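How to Sort and Label Your USB Power Adapters

Posted by Hanneke Vanhove, 24 December 2020

Most houses end up with a drawer of small chargers. They look alike and they don't all do the same job. A phone charged from the wrong one may take all night, and a laptop may not charge at all. Sorting them takes one evening and a clear table.

What you need

A table or counter with room to spread out
A soft dry cloth
A fine-tip permanent marker or a label maker
Small white stickers
A magnifying glass, or a phone to zoom in on small print
Two boxes or zip bags

Step 1. Bring them all together

Go through the drawers, the suitcases and the car. Unplug the adapters that stay in the wall and bring those too. Pull off any cables and put them to one side. Cables are a separate job.

Step 2. Sort by port

Make one pile for adapters with the larger rectangular USB-A port and another for the small oval USB-C port. If an adapter has both, put it in the USB-C pile.

Look at the port while you have each one in your hand. Lint and crumbs collect in there. With the adapter unplugged, tap it face down against your palm. Don't push a pin or a paper clip inside.

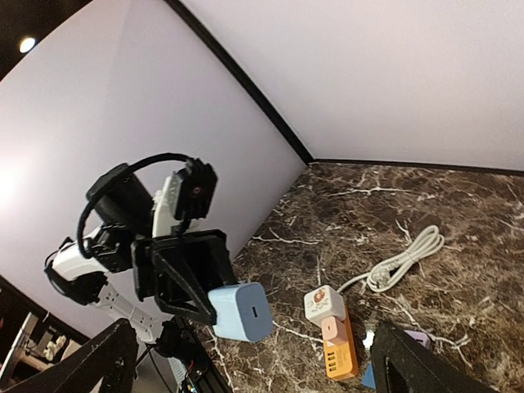

Can I tell how powerful an adapter is from the shape of the port?

The port only tells you which cable fits. Two adapters with the same USB-C port can have very different ratings, so you have to read the small print on the body.

Step 3. Find the output rating

Turn the adapter over and look for the line marked "Output." Some list the watts, such as 20W. Others give volts and amps, and you multiply the two. 5V and 2A makes 10W. If there are several pairs on the line, work out each one and use the highest.

The print is often gray on white and hard to read. Tilt it under a lamp, or take a picture with your phone and enlarge it.

Step 4. Label each one

Wipe the adapter and let it dry. Write the watts on a sticker and put it on a side that faces out when the adapter is plugged in. Leave the printed rating uncovered. On colored plastic, a white sticker shows up better than marker. Keep stickers off the prongs.

Step 5. Set aside the bad ones

Take out any adapter with a cracked case, a bent prong, a scorch mark or a rattle inside. Do the same with any that has no rating printed on it. These go to electronics recycling and should stay out of the household trash.

Step 6. Put them away

Keep the everyday adapters in one box and the spares in the other. Store them without cables attached. I redo the stickers every March, when the marker has started to fade.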